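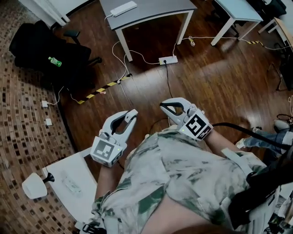
Chae-won Hong wants to know why her house makes noises at night when everyone is in bed. She hears a tick, then a long creak, then nothing for a while. Her brother told her it was the stairs breathing.

Stairs do not breathe, but they do move a little.

Why things creak

Most materials get bigger when they warm up and smaller when they cool down. The change is tiny. You could not see it with your eyes. During the day the sun warms the roof and walls. After dark they cool and shrink, and each material shrinks by a different amount. A metal pipe can rub against a wooden beam, stick for a moment, then slip. The slip makes the tick.

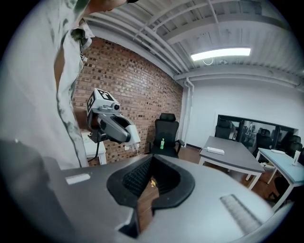
Wood also changes with the weather. It takes in water from damp air and swells. In winter, when the heating is on, the air indoors gets dry and the wood shrinks again. Gaps open between the boards. When you step on a loose board, it can rub against a nail or against the board next to it, and you hear a creak.

Old houses and new houses

Kenji Szabo lives in a house built in 1976, and he knows which stairs to skip if he wants to be quiet. New houses make noises too. Fresh lumber often has extra water in it, and it can take months to dry out.

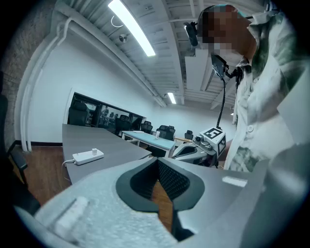 Why it seems louder at night

During the day there are cars, voices and the TV. At night those sounds stop, so small noises are easier to hear.

Try it yourself

Sit still in one room after dinner and write down each sound you hear. Do it again at noon in May, when the heating is off. Then compare your two lists.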